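Grulteck Under-Shelf Snack Rail: three months in

I bought the Grulteck snack rail in February, mostly because my pantry shelf had turned into a landslide. Every time I opened the door a bag of something slid out and hit my foot. I have five people's worth of snacks in a cupboard made for two, and bins never worked for me because everything at the bottom gets forgotten until it's stale.

The idea is simple enough. You get a metal rail that screws to the underside of a shelf, plus a set of little sliding hooks, and you hang your bags from it by the punched hole at the top, the same way the store does. For bags that don't have a hole there are clips that go over the folded top and hook on in the same way. I went for the longer rail. The shorter one looked a bit stingy to me.

Installing it was mostly fine. The screws that come in the box are decent, but the paper template is not! It printed a hair too short, so if you trust it your second hole will be off. I found this out the hard way and now have an extra hole in the underside of my shelf that I get to think about forever. Hold the rail up and mark through the rail itself with a pencil. It took me 31 minutes including the part where I looked for the pencil.

The hooks slide nicely. They have a little rubber tip so the bags don't jump off when you shut the door, and I've only had one fall in all this time (a giant bag of pretzels, which was really asking too much of it). The clips are less good. The spring on them is stiff, and my neighbor Rimantas Kazlauskienė, who tried one out while waiting for her coffee, handed it back and said no thank you. My hands are okay with them, but if yours get sore I'd think twice, or just use clothespins with a loop of string like I did before.

Weight is where you have to be a little sensible. The box says 400 grams per hook and I'd believe it. Chips, crackers, dried fruit, all easy. Anything like rice or sugar, leave on the shelf. I had the Baranauskienė rail before this one, which was cheaper and came with sticky pads instead of screws, and it came down in the night with a noise like a burglar. So I'm happy to have screws this time, crooked template and all.

What it's best at, by a mile, is candy. Candy bags are light, they're slippery, and in a bin they just sink.
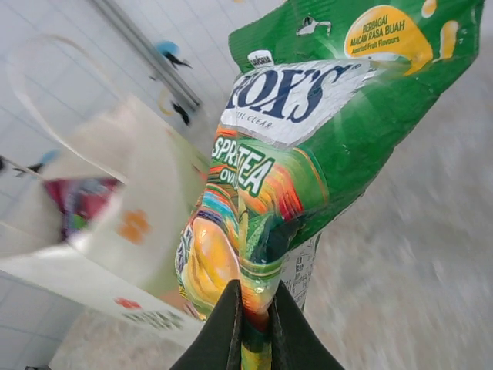 Most of the sweets in our house come from the import grocery in Rerncombe, and those bags have been the happiest customers of the whole rail. Look for a punched hole near the top edge, like on the green ROY'S one with the "Assorted Fruit Flavours" label, and you can skip the stiff clips altogether. The film on these things is so crinkly and slick that it never stays put in a stack, but on a hook it just hangs there and I can read what it is. One warning: cut below the hole when you open the bag and you've lost your hanger. I snip a corner now, and fold it over with a bit of tape.

My brother-in-law Arūnas Adomaitis has the Junda version, with fixed hooks, and he likes that his don't bunch up at one end. Fair point - mine do drift toward the hinge side if the shelf isn't level. But I can squeeze in an extra bag when I need to and he can't, so I'm calling that one for me.

Would I buy it again? Yes, though I'd throw out the template and probably the clips too. Four stars from me, and it would be a bit more if they sold the hooks separately. They only come in packs with another rail, and I don't have another shelf.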